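Workshop notebook — bench and equipment planning
November 2025

Sat down with the wish list this afternoon and got much further than I expected. I'm really pleased with where it's heading, so I'm writing it all out while it's fresh, and anyone who disagrees can scribble underneath.

The big question was whether the next round of money goes on a second two-arm station or on making the present one better. I came in sure it should be a second station. Having spent the morning on the bagging task I've gone the other way, at least until December. The arms themselves are fine! What slows us down is everything bolted to them, plugged into them or lying in front of them.

Grippers first. The jaws are good on firm things and miserable on thin film. Kerero do a soft fingertip set that slips over an angular jaw, 89 for a set of four, and I'd like two sets so that we always have a fresh pair to hand. They also sell a narrower jaw, but I can't see us needing it if the tips do their job. Laruvholm have a cheaper tip in a harder rubber. Worth asking both for a sample before we commit.

Cables next. I'd like proper clips along every link and a few longer leads, so the loops can be wide where the wrist needs them and tight everywhere else. Put down 40 for the lot. It's the least exciting line on the list and quite possibly the best value.

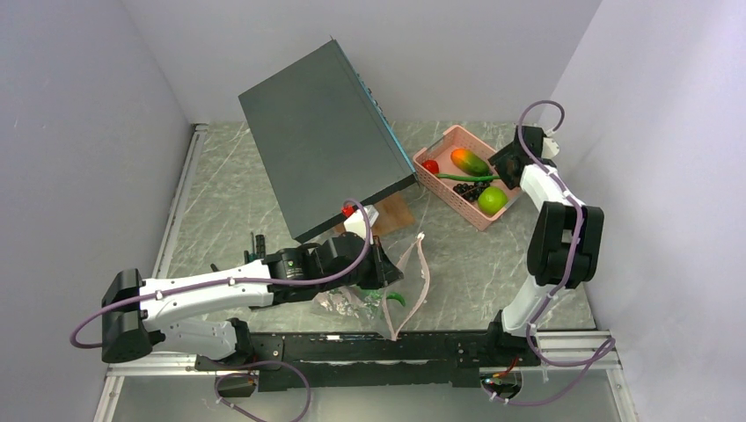

Props are the other cheap win. Plastic fruit and veg are lovely to work with (same shape every day, no mess, no smell) but we need more variety in size and a lot more bags. Bags with handles get tired quickly and a stretched one behaves nothing like a new one, so they should be bought by the box and treated as something we use up. I found a box of 500 from Ji, clear, with handles. Need to check the thickness against what we have now. If they're stiffer we'd be making the job easier without meaning to.

Spare motors: 3. I went back and forth on this. Two would cover one failure on each arm, but the lead time from Clarnholm has crept up and I don't fancy losing a fortnight over one dead wrist. Same part number as before, so no changes to the settings. Would be good to get the matching screws in the same order — we always forget the screws.

Lighting. The pale panels do a nice job of bouncing light about and I wouldn't change them. Clear plastic is still hard to pick out against a pale background, though, so I want to try a darker mat on the floor before spending anything on lamps. There may be a scrap in the store. If not, a yard of plain cloth from the market will do for a trial.

Left off for now: the second station, the better camera mount, the height-adjustable bench (sorry, I know, my back would like it too). All three stay on the December list.

To do: write to Kerero and Laruvholm about samples, ask Clarnholm for a firm delivery date on the motors, measure one of our bags, look for the mat. Also find out whether postage comes out of our budget or the general one. Last time it was ours.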